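Search this site
Enter keywords
Go

April
By the Lumitz workshop desk

New grey tops for the sorting tables

I've been moaning about our sorting tables since I started, so I'm very happy to report that the Lumitz room has new coverings at last! We ordered 13 mats from Udotska, all in the same soft grey, and they came in just before lunch (two boxes, one of them very heavy). The old green ones had gone shiny in the middle and small screws skated straight off them - I found five under the radiator when we moved things.

The whole lot came to £220, delivery included, and Lungu have said they'll take the old ones for their packing shed. We did ask Didex for a price as well, but they wanted an order of 600 or nothing, so that was a short phone call.
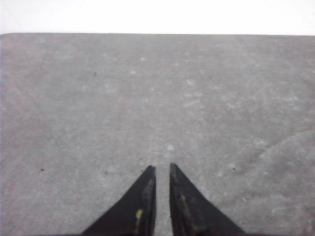 Plain grey right across, with a bit of mottling in it.

I was all for a brighter colour, but I've come round to the grey. Please keep mugs on the side shelf, and if you spot a corner lifting, tell the desk before you reach for the glue. The long table by the door gets its mat next, once we've found the big scissors.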